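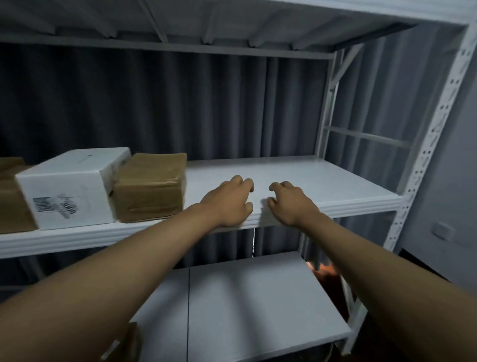

Gatora Shelf Set, data card

Summary

Gatora Shelf Set is a collection of first-person recordings of box handling at steel shelving. It was gathered to train placing and picking policies for two-handed robots at Grindova. Version 8 is the current release, dated 5 May 2026.

The set has 461 episodes. Each one covers a single action: put a box on a shelf, take a box off a shelf, or slide a box along a shelf. Episodes start with both hands at the front edge of a shelf or already on the box, and end when the hands have left the box.

Layout on disk

One folder per episode, with three files inside:

head.mp4: color video from the head view
hands.parquet: wrist and fingertip positions, one row per video frame
task.json: instruction text, shelf level, box ID, outcome

Episode numbers have gaps. Rejected recordings were deleted and their numbers were not reused.

Recording setup

All episodes use white metal racks with a gray pleated curtain behind them. Boxes are cardboard cartons, mostly brown or tan, with a few white ones. Some are crumpled or taped over. We kept those in on purpose, as Bako (our first set) had only new boxes and the policy trained on it did badly on worn ones.

Other boxes may be on the shelves during an episode. They are not labeled unless they are touched.

The instruction is read to the operator before each take. "Put the small box on the middle shelf, right of the others" is a typical one. Wording varies between episodes and the text in task.json is the wording that was read out. 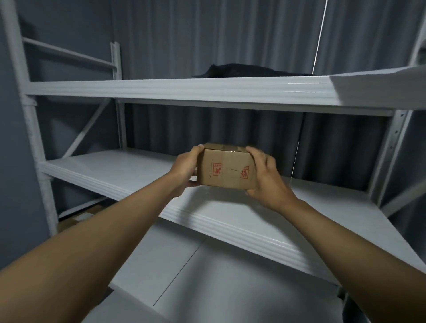 Labels

level: top, middle or lower. Counted from the shelves in view, so a rack with a fourth shelf near the floor still uses these three names.

grip: ends, top-bottom, or mixed. "Ends" means one hand at each end of the box.

outcome: ok, retry or drop. A retry is any episode where the box was set down and picked up again before release. There are 50 of these and they are worth looking at separately.

Splits

Train and test are split by box ID, so no box in the test split appears in training. If you make your own split, do the same. Printed marks on the cartons are easy for a model to memorize.

Known problems

Fingertip positions are poor when the fingers are curled over an edge. In 178 episodes at least one fingertip track is missing for part of the action. Missing values are NaN, not zero.

Lighting on the lower shelf is dim.

The rack position relative to the operator was not measured before version 6.

Conversion

The Stondik loader reads the folders directly. Set hands_frame to "head" or the positions will be mirrored.

Contact

Ferdinand Bühler keeps the label files. Send corrections with the episode number and the field name. The next release is planned for July.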